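Mullo is collecting music room chores for its two-armed learning system, one sheet of piano music at a time

TESCOMBE — I've spent most of June watching two robot arms deal with sheet music, and I'm very happy to say we can finally talk about it! Mullo is starting a new collection of examples called Calovov, recorded at our workshop in Tescombe, and it's all about the small jobs that go on around a piano before anyone plays a note. 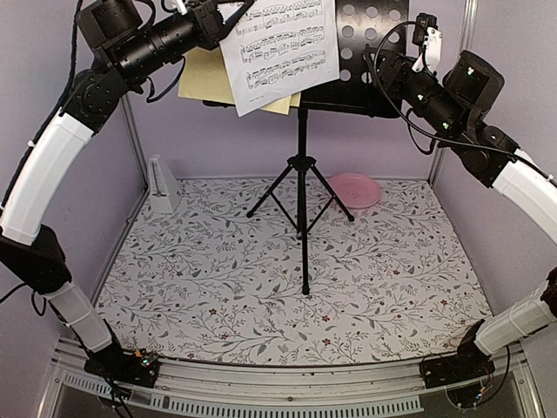
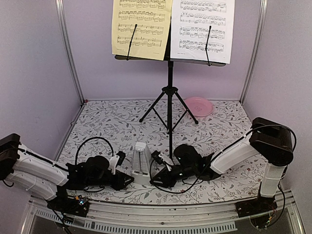

Both photos: the Calovov workspace in Tescombe, with the music stand, the metronome and the two arms. Credit: Mullo

If you've ever tried to get a page to stay put on a music stand while the other one slides off, you know why we picked this. Paper bends. It sticks to the page behind it, it droops over the ledge, and it goes crooked the moment you let go of a corner. A block or a cup is pretty forgiving by comparison, and our system has had plenty of practice with blocks and cups (I never want to stack another cup, thank you). We wanted something fussier, and my piano lessons as a kid came to mind right away.

So what are we collecting? For now there are four chores: setting a sheet on the stand, straightening one that has slipped, bringing the page holders down over the music, and moving the metronome to where the player wants it. One of our operators guides both arms through the whole chore by hand controls, and we record the arm movements together with the camera views. That makes one example. Then everything gets put back a little differently and we go again. The goal for the first release is 400 finished examples, and I'll be honest, the resets eat up more of the day than the recording does.

We keep the slow tries, too. If the operator gets a page on crooked and has to go back and fix it, that recovery stays in the recording, as long as the chore gets done in the end. Our early tests used only smooth, tidy runs, and the system had no idea what to do once a page started to slide. Tries that end with music on the floor go in a separate folder with a short note on what went wrong. We'll share that folder as well — it's my favorite part of the whole collection, and some of the notes are pretty grumpy.

We move things around between examples. The stand gets shifted, the metronome gets a new spot, and the pages trade places. White paper and pale yellow paper both get used, and they really do look different to a camera under the same lights. There's also a pink plate in the workspace, which isn't part of any of the four chores. The system has to learn to leave things alone, and a plate is a good thing to leave alone.

Saragih, our partner on the project, is handling the review. Each example gets watched by two people over there, and they write a plain sentence saying what the arms did, like "straighten the page on the left." If the two reviewers don't agree, the example comes back to us and we either relabel it or drop it. I was a bit nervous about having somebody else grade our work, but their notes have already changed how we run a session. We now start every recording with the arms pulled well away from the paper, which was their idea and a good one.

Page turning isn't in this first round. I know, I know, it's the first thing everyone asks about! Turning one page of a bound book without grabbing two is a lot harder than handling loose sheets, and we'd like to get the loose sheets right before we promise anything.

Calovov will be free for schools and research groups to use, with the recordings, the written labels and our setup notes in one download. Teams that want an early look at a small batch can write to the Calovov desk at Mullo and tell us what they're working on. Reporters are welcome to visit the Tescombe workshop during recording hours. Mornings are best, since we sort and label in the afternoon and there's not much to watch.

About Mullo
Mullo builds training collections for robots that work with everyday objects. The company is based in Tescombe.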